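Workshop notebook: the rose mirror dressing table
14 Apr 2024
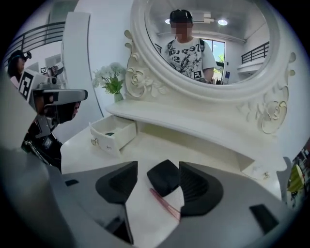 Reading time: 5 minutes

Right, notes on the white dressing table before I forget what I did to which bit of it. This is mostly for me, but if you are picking up the other bench jobs this month you may want the parts about the drawers and the glass.

The table came to us in January from a house clearance in Pluscombe, wrapped in two blankets and an awful lot of parcel tape (the tape took longer than the first clean, I swear). It's going back out to the Grabowska showroom, where they want it dressed as if somebody lives with it: flowers, tissues, a few odds and ends in the drawers. So the job has been half repair and half playing house, and I've enjoyed it far more than the wardrobe I was meant to be finishing.

The mirror first, as that's what everybody walks up to. It's a big oval and the frame is all roses and curling leaves, lovely to look at and a complete pig to clean. I started with a damp cloth and gave up after one rose, because the cloth just pushes the dust down into the petals and leaves a grey line. What worked was the soft shaving brush, dry, and then a barely damp cotton bud for the deep bits. Down the right side the leaves overlap each other and you have to come at them from underneath. I did that side in one go with the radio on and my neck still hasn't forgiven me. If anyone does another of these, do half, have a tea, do the other half!

Two of the leaf tips had old chips which I filled with the fine white filler and touched in with Puvetti satin. I tried three whites on a scrap of card first. The one on the tin lid looked right under the bench lamp and then went slightly green by the door, so I went one warmer. I'm happy with it. Write the mix on the card and keep the card in the tin, please, me included, I always lose them.

The glass I did last and with very little on the cloth. Spray on the cloth and never on the mirror, or it runs down behind the edge and you get those black blooms in a year or two. You find out how good your polishing is the moment you put a mirror that size in a room with ceiling lights, as every smear shows up next to the reflection of them. I went over it again after moving it and I'll probably go over it once more before it leaves.

Drawers. The left one was the trouble. It stuck at the halfway point and then shot out, which is a good way to lose a drawerful of hairpins. I took it out, ran a candle stub along the runners, put it back, no better. Took it out again and found a ridge of old paint on the inside of the opening, so somebody has repainted this before and been generous. A few strokes with 600 paper on a block and a bit more wax, and it opens with one finger now. I left it open for the dressing up, with something dark in it so you can see there's a proper inside to the drawer. White on white on white just disappears otherwise.

The other drawer under the carved apron only wanted wiping out. I did think about easing that one as well while I had the paper out, but it ran fine and I am trying to learn to leave things alone.

Knobs: silver, kept as they were. The left one turned in my hand, so there's a new washer behind it. I'd had a look in the Barasitz catalogue for replacements, page after page of glass ones and crackle ones, and 11 of them marked with sticky notes before I admitted that the old ones suit it. The shine came up well with a dry cloth. No metal polish near the paint, it leaves a yellow ring that won't come off, ask me about the bedside cabinet.

The flowers are artificial, white with green leaves, in the little pale green vase. I had them in the middle to begin with and they hid half the glass, so they've gone to the back left corner, tucked in beside the bottom curve of the frame. Much better! The green is about the only colour on the whole table and it stops the thing looking like a wedding cake. A hairdryer on the cool setting gets the dust out of the petals, by the way, held well back.

Then the tissue and the pink stick. I like a bit of white tissue on the top, it looks used, as if someone has just been sitting there doing their face. The thin pink stick goes with it, laid across the tissue at an angle. I tried it straight and it looked like a shop counter. The tissue does creep about whenever the door opens, so a tiny blob of tack underneath might be the answer, but test it on the underside of the top before anything sticky goes near that paint. I haven't tested it yet.

Cost so far on the sheet is 20 for filler, wax and the washer, and the paint was already on the shelf. I've put the job down under 3,425 in the book, next to the wardrobe, so don't mix the two up when you're booking time.

Still to do: one more go at the glass, felt pads under the feet, and check the mirror fixings at the back with a proper screwdriver instead of my fingers. The blankets are washed and folded on the rack for the trip. Mirror travels separately, upright, and the flowers go in the front with whoever is driving.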